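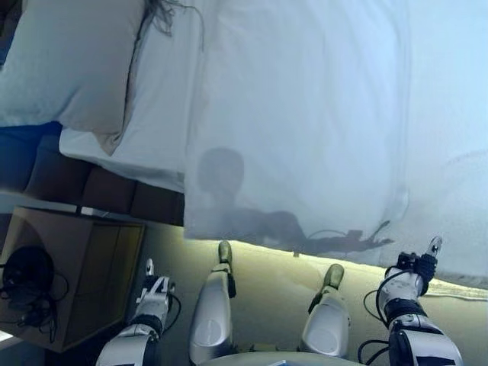

March, late

Another evening on the bed-making job and I still don't believe in the new perception build. Valter Sæther says Stumetti now "understands cloth". What it does, as far as I can tell, is fit a surface to whatever is pale and call the edge of it a hem.

Tonight I went through the segmentation for the white sheet. The robot's own shadow lies right across the middle of it, head, arm, fingers and all, and Stumetti had marked the shadow's outline as a fold. A fold! The planner then very politely worked out a way to smooth it. The real creases are broad and shallow and got low scores. The pillow was merged with the sheet until I raised the edge threshold, and after that the hem came apart in two places.

Valter wants to train on 500 more frames. I said 500 more of what, if they are all lit from behind the robot? He went to make tea.

Tried my own fix, which is dull: we know where the arms are, so project the shadow from the joint angles and mask it out. Needs the lamp position, which Rorberg has no field for, so I typed it in by hand. It adds about 20 milliseconds a frame. The false fold went on replay. I don't trust that either, it was one lamp and one sheet.

To do: ask Åberg whether the config can hold a light source. Rerun with the lamp moved. Don't let Valter write "solved" in the log.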